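Finally got to see Faltlow last night at the Lysenko, which is my favorite little theater in the whole city, and I have thoughts, so settle in with your coffee because this is going to take me a few posts!

If you missed the trailer: a retired lighthouse painter adopts a talking goose and the two of them set off by ferry to find the goose's sister. That is the whole plot. I went in expecting to check my watch and I didn't look at it until the credits (the second half of the credits, if I'm being fair).

The goose is all puppet, by the way. Feathers, string, a person crouching somewhere under the kitchen table. There were about 70 of us in there and I swear every one of us sighed when she put her head down on the suitcase.

My one real complaint is the length. 155 minutes is a lot of goose! The stretch in the village of Zetby, with the baking contest and then the second baking contest, could lose a good chunk and I don't think anyone would write in.

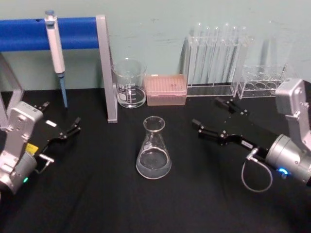 What I keep coming back to is the color, because so many family films now look like they were shot through dishwater, and this one doesn't. The ferry cabin is all butter yellow and brick red, and then whenever our painter goes home the walls turn a soft, sad green. It's a pale mint, the same sort as the wall up there behind the black tabletop, and against it even his old brown coat looks lonely. I noticed it the first time and by the third I was already reaching for a tissue.

The music is by Flindora, the folk duo, and it's lovely - mostly accordion and humming, with one big song on the dock that my niece has been singing in the car ever since. She is seven. She only knows the chorus, so we have heard the chorus plenty.

Is it as good as the first one? I don't think so. The first one came out when I was 49 and having a rough April, and I'm probably never going to be fair to anything that comes after it. But it's kind, and funny in the quiet spots, and it lets the grown-ups be a bit foolish too.

Four stars from me. Take a kid if you have one handy, take a sweater if you're going to the Lysenko (they do love their air conditioning), and stay put when the lights come up, because there's a tiny bit with the goose and a bicycle at the very end.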